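What Happens at a Robot Open Day?

Some places that work with robots open their doors once a year so people can see what goes on inside. The robot workshop in Jutcombe does this every August. Children can come too, as long as they bring a grown-up. If you have never been to one, this page tells you what to expect.

Getting in

The doors open at 2 in the afternoon. You get a sticker with your name on it and a map of the rooms. Each room has a line on the floor, and visitors stay behind the line. Robot arms can move fast, and they do not always know that a person is close by.

The first talk is in the big room. Last time it was given by Jarlath Quinlan, who builds the tables and wiring for the robots. He started by asking everyone to pick up a pencil from the floor with their eyes shut. Most people had to feel around for it. Then he asked them to do it again wearing thick mittens. That was harder. Robots have the same kind of problem, he said. They need some way to find a thing, and then they need some way to hold it.

What is a robot arm?

A robot arm is a machine that bends in several places, a bit like your own arm. The places where it bends are called joints. Inside the joints there are motors. When a motor turns, that part of the arm moves.

At the end of the arm, where your hand would be, there is a tool. It might be a paint sprayer, a suction cup or a gripper. A gripper opens and closes to hold things. Your hand has 27 bones and can do thousands of jobs. Most grippers can only squeeze and let go, so people have to think hard about how to use them.

One arm or two?

Try this at home. Put one hand behind your back and open a jar. You can probably do it if you hold the jar between your knees, but it takes a while. Lots of everyday jobs need one hand to keep something still and the other to do the work. Other jobs need both hands to push or lift together.

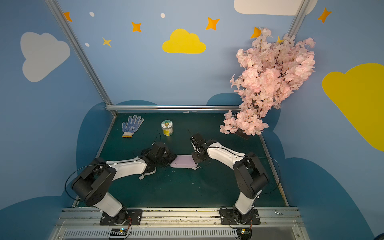 Working together is the hardest thing for two robot arms to learn. Each arm has to do its own part, and it also has to keep out of the way of the other one. At this table the arms are bolted down at the front, one on the left and one on the right, and they reach in toward the middle. They have a flat pink box between them, with one gripper at each end. If one arm pushed much harder than the other, a box like that could slide or tip. The other things on the table, such as the glove and the little jar with the green and white lid, give the arms different shapes to deal with. A glove is floppy and a jar is stiff, so they cannot be picked up in the same way.

How do they practice?

Kyrylo Maksymiv runs the practice sessions at Jutcombe. He told visitors that a robot does not understand a job after being shown it once. One of the jobs there was practiced 3,000 times. Some tries went well and some went badly, and the team kept notes on both kinds. A job that goes wrong can show people what needs to be fixed.

The robots there have names. Two of them are called Kimeo and Mirlow. The names were picked by children who came to an earlier open day.

Questions children asked

Do robots get tired? No, but their motors can get too warm, and parts wear out.

Can they feel things? Some have sensors that measure how hard they are pressing. It is not the same as feeling with your skin.

Do you have to be good at math to work with robots? It helps, but the workshop also needs people who can draw, write, fix wires and use a saw.

The last talk finishes at 4. After that you hand back your map, but you can keep the sticker.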